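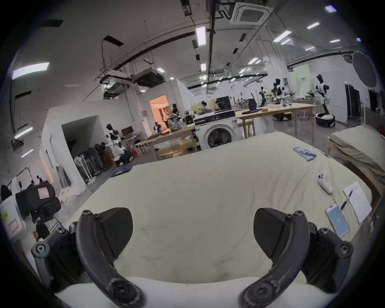 分类:家居收纳 > 洗衣与衣物整理

楼主 泡沫箱

想问问大家叠衣服都在哪儿叠。我一直是在床上叠,床大,衣服倒上去能铺开。麻烦的是床上总有别的东西,像现在就有一小堆蓝色电池排在床那头,白色遥控器、手机、一张打印的纸和一支笔也都在右半边,每次叠之前得先腾地方。洗衣机就在床尾过去一点,拿出来转身就能放床上,所以一直懒得换地方。最近想改成固定一个台子叠,又怕多此一举。床单是浅奶油色的,深色牛仔裤放上去我也有点担心染色。

2楼 Keltberg老住户

床上叠没问题,先把小东西收走。电池别散着放床上,找个盒子装起来。遥控器钉个挂袋,几块钱的事。

3楼 桌子比床好

不同意楼上。床太软,T恤铺不平,叠出来领子是歪的。而且弯腰叠,一筐衣服叠完腰酸。我家用一张旧桌子铺块布,高度到胯骨,叠83件衣服(换季那次)也没觉得累。

4楼 泡沫箱(楼主)

83件有点吓人。我一周洗两次,每次15件左右。桌子我也有,洗衣机右边那张长木桌,浅色的,就是上面总堆着包和线。洗衣机左边还有张圆的,太小,放不开一件上衣。

5楼 Thu Ngô

长桌清出一半就够了。我的做法是桌上铺一块厚棉布,布要比桌面大一圈,免得滑。颜色选浅绿浅灰都行,衣服上粘的毛看得清楚。T恤先正面朝下抹平,再折两边袖子,最后从下摆往上折。

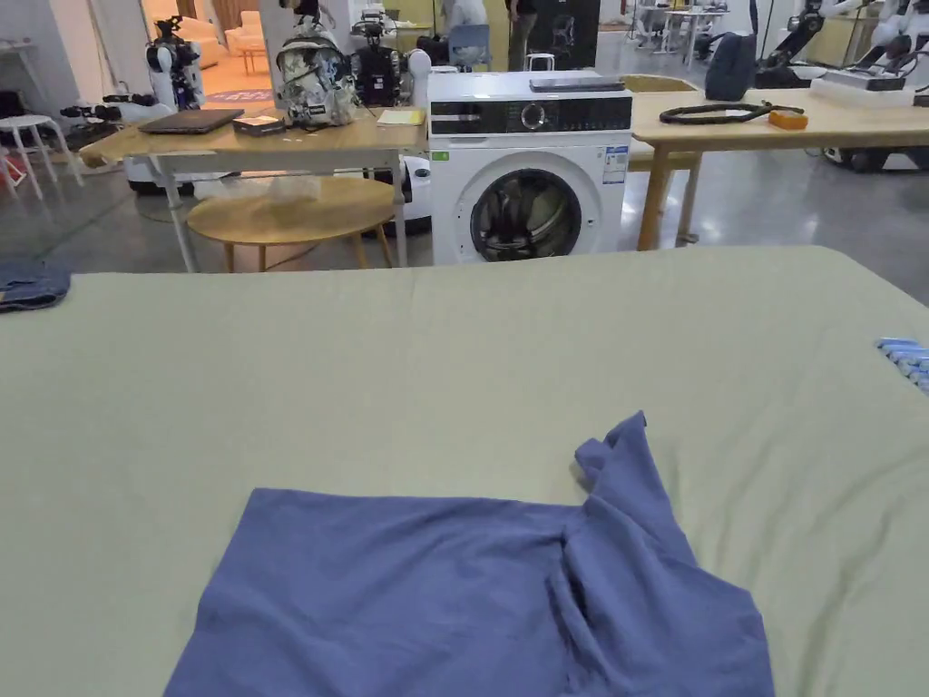 折的时候先把一边压平,再去管另一边,两边一起弄容易歪。牛仔裤先叠好放到布的一头,别跟T恤混在一起,后面收柜子的时候省得再分。硬纸板做的叠衣板我也试过,Dovley的塑料款也买过,用了两个月就不用了,手叠更快。

6楼 Keltberg老住户

叠衣板我觉得有用。家里有孩子帮忙叠的话,用板子大小一致,抽屉里立着放正好。Thu手快不代表人人手快。

7楼 Thu Ngô

孩子用可以,这点我同意。大人自己叠就算了吧,薄T恤在塑料板上老打滑。

8楼 桌子比床好

补充一下染色的事。新牛仔裤头几次单独洗,晾干透了再往浅色床单上放。没干透的别叠,叠进去有味道。我六月份吃过这个亏,一抽屉衣服重洗了一遍。

9楼 小圆凳

我是床派。衣服叠完就在床上分堆,我的、孩子的、毛巾,分完一次抱走。桌子就那么宽,超过11件就得摞起来,一摞就倒。

10楼 桌子比床好

摞起来倒是因为叠得大小不一样。再说分堆可以用筐,不一定要占桌面。

11楼 小圆凳

筐也要占地方啊,我家客厅走路都得侧身。

12楼 泡沫箱(楼主)

谢谢各位。我打算先这样试:长桌左半边清出来铺布,T恤和裤子在桌上叠;床单被套这种大件还是在床上叠,桌子实在放不下。床上那些小东西准备找个带盖的盒子,电池单独一格。有没有合适的盒子推荐,不要太深的。

13楼 Keltberg老住户

Zikumley有一款扁的,里面隔板能动。电池那格记得正负极朝一个方向排,新旧别混。纸和笔就别往里放了,找个夹板夹着挂墙上。

14楼 Thu Ngô

大件在床上叠我也是这么做的。被套先对角抓住抖一下,再对折,比在桌上方便得多。布不用买新的,旧床单剪一块就行,边上锁一下。

15楼 泡沫箱(楼主)

旧床单有,回头翻翻。盒子我先量一下抽屉高度再下单。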